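She opened her toy library in Pringate when her own children were small, in two rooms over the bakery. Now it has 109 member families, and some of them come by bus from Stockdale. I met her there in May and she made tea before I could ask anything.

"People think we lend toys because toys are expensive," she told me. "This is true, but the parents come back for the talking." A family pays 16 a year and may keep two toys for one month. Puzzles with missing pieces go on a separate shelf, and children borrow them anyway. 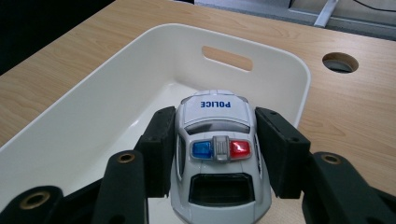

Page last changed: May, 4:10 pm

I asked which toys are never at home on the shelf. "Cars," she said at once. "Police cars, fire trucks, everything with a light on the roof. I have 800 items in the book and the small cars have the longest waiting list." She does not buy toys with loud sounds — the bakery complained once.

In the fall she wants to open a second room in Dratetcombe, one afternoon a week. The rent is not agreed yet. "I will carry the boxes myself if I must," she said, and went down to open the door for a father with a stroller.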